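Section 4. Setting Up the Counter

Read this section before you unpack the small boxes. It applies to the Derngate kitchen set with the drawer unit and the full-length counter. Clear a run of counter at least 28 inches long before you start.

4.1 Placing the toaster oven

1. Carry the toaster oven with both hands under the base. Do not lift it by the door.
2. Set it at the left end of the counter with the door free to open all the way.
3. Run the cord down the side nearest the wall. Leave the plug out until step 4.3 is finished.
4. Place the two-slot toaster next to it. Nothing should hang over the bread slots.

CAUTION: Take towels and paper off the top of the toaster oven before switching it on. The toaster oven draws 1380 watts. Do not run it on the same outlet as the kettle.

4.2 Canisters and dry goods

1. Line up the canisters along the backsplash, tallest at the right.
2. Fill each one no higher than the shoulder. The large canister holds 500 grams of rolled oats.
3. Press the lid down evenly. Bamboo lids should be wiped with a damp cloth and never soaked.
4. Keep the scoop with the canister you use most.

Note: Clear containers are best for flour and ground grains. Part 493 is a replacement lid and is ordered separately from Mamska.

4.3 Cutting board and drawer

1. Lay the large cutting board flat on the counter, clear of the cords.
2. Hold the wooden drawer by its edges. Check the corners for splinters.
3. Oil the board and the drawer with food-safe oil and let them stand overnight.
4. Plug in the toaster oven.

Counter during set-up: 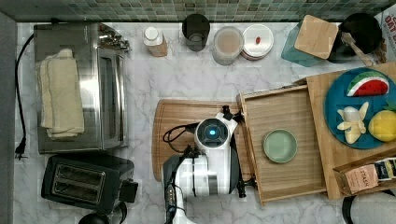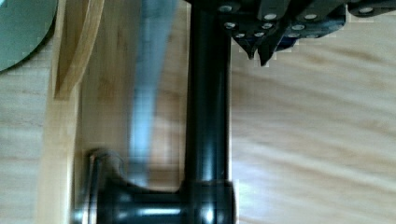
4.4 Cleaning

1. Unplug everything and let it cool.
2. Wipe the tile and the countertop with mild soap. Do not use vinegar on stone.
3. Empty the crumb trays once a week.

Questions about this section go to Nabila Nugroho at the Davis service desk. Revised Apr 29, 2021.

Related items
Section 3. Unpacking and Parts List
Section 5. Nair Shelf Brackets
Derngate Drawer Unit: Care Sheet

This site uses cookies to remember your settings. Accept | Manage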